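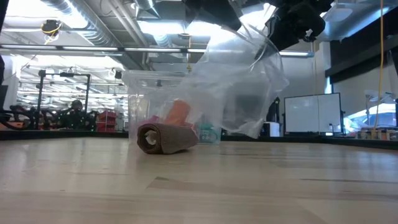

家事や売り場の雑務は、もう機械に任せられるのか。

条件をそろえた一部の作業に限れば任せられる段階に入りつつあるが、家庭や店舗の仕事をひと通り、人の手を借りずに続けられる機械はまだない。

プリルクデール技術評価センターは、家庭内の片付けと小売店の売り場作業を対象としたロボット評価事業「レーザー」の中間結果を公表した。評価は家庭部門と売り場部門に分けて行われ、試行は合わせて2,000回、内訳は各部門1,000回である。途中で人が手を貸すことなく最後まで終えた試行は、売り場部門で484回、家庭部門で227回であった。

同センターは、いずれの部門についても「常時の無人運用を前提とした導入を勧める水準には達していない」との見解を示した。一方、売り場部門のうち形の決まった箱を棚に並べる作業では安定した結果が続いたとして、用途を絞った試験導入については事業者の相談に応じるとしている。

評価の対象となったのは、タオルや衣類をたたむ、巻く、収納容器に入れる、透明な袋に小物をまとめる、容器の中身を入れ替える、といった日常の作業である。売り場部門ではこのほか、商品の前出し、値札の向きの確認、空き箱の回収が加わった。いずれも人であれば特別な訓練を必要としない作業だが、機械にとっての難しさは作業ごとに大きく異なるという。

失敗の記録を分類したところ、家庭部門で最も多かったのは、柔らかいものの扱いに関するものであった。布は持ち上げるたびに形が変わり、つかむ位置がわずかにずれただけで、次の動作の前提が崩れる。透明な袋や容器も課題として挙げられた。照明の映り込みや、袋越しに見える背景の影響で、縁の位置を誤って認識する例が繰り返し報告されている。

事業を統括するピョ・ドンヒョン主任研究員は、「つかむこと自体の成績は以前の評価より良くなっている。問題はその後で、袋の口を開いたまま保つ、容器の縁に引っ掛かった部分を外すといった、人が無意識に行っている調整が抜け落ちる。一つの動作の成功率だけを見て、作業全体ができると判断することは避けていただきたい」と述べた。

売り場部門の作業項目は、日用品店を展開するトンホルム社の協力を得て作成された。同社の店舗で開店前に行われている作業を聞き取り、手順書に書かれていない細かな動作も含めて項目に反映したとしている。評価そのものは同センター内の作業台と模擬棚で行い、営業中の店舗では実施していない。

同社で店舗運営を担当するユク・ロウン氏は、結果について「期待していたより良い項目と、思っていた以上に難しい項目がはっきり分かれた」と話す。箱入り商品の補充は、夜間に機械が行い、朝に従業員が確認する形であれば検討の余地がある。袋入りの商品や吊り下げ商品については、直しに入る手間が大きく、現時点で任せる予定はないという。

ユク氏はまた、機械が止まった際の対応も導入の判断材料になると指摘した。作業の途中で停止した場合、どこまで終わっているのかが従業員に伝わらなければ、最初からやり直すことになる。今回の評価では停止時の状態表示は採点の対象外であったが、同社は次回以降の項目に加えるよう要望している。

今回の集計では、完了までの所要時間を成否の判定に含めていない。人が行う場合に比べて長い時間を要した試行も、最後まで終えていれば完了として数えた。同センターはこの点について、家庭部門では留守中の作業を想定すれば時間の制約は緩やかになるが、売り場部門では開店時刻までに終わるかどうかが実用性を左右すると説明し、時間を加味した集計を別に作成するとしている。

また、少しでも人の手が入った試行はすべて未完了として扱った。落ちた物を拾って元の位置に戻しただけの場合と、作業の大半を人が代わった場合とが区別されておらず、協力事業者からは、手助けの程度に応じた段階的な評価を求める意見が出ている。

解析にはアジェイ社の記録支援ソフトウエアが用いられた。同社は評価対象の機器を供給しておらず、採点にも関与していない。採点は同センターの職員が映像記録と作業後の状態を照合して行い、判定が分かれた試行については再度の確認を経て結果を確定した。

家庭での利用を考える消費者に向けて、同センターは注意点も併せて公表した。製品の紹介映像は整った環境で撮影されている場合があり、同じ動作が自宅でも再現されるとは限らない。購入を検討する際は、対応できる物の大きさや素材、途中で止まった場合の復旧方法、人や動物が近づいた場合の動作について、販売事業者に書面で確認することが望ましいとしている。

とりわけ柔らかい物や透明な物を扱う機能については、実演を見る機会があれば、あらかじめ並べられた品だけでなく、普段使っているタオルや袋で試すよう求めている。照明の位置を変えた状態での動作も確認することが勧められる。

最終報告は3月に公表される予定で、作業項目ごとの完了回数と主な失敗の類型が掲載される。家庭部門の成績を左右した布製品の扱いについては、素材別の結果も示される見通しである。評価に使用した作業手順書は、最終報告の公表に合わせて研究機関と事業者に提供される。手順書の利用に関する問い合わせは、プリルクデール技術評価センターの事業窓口が受け付けている。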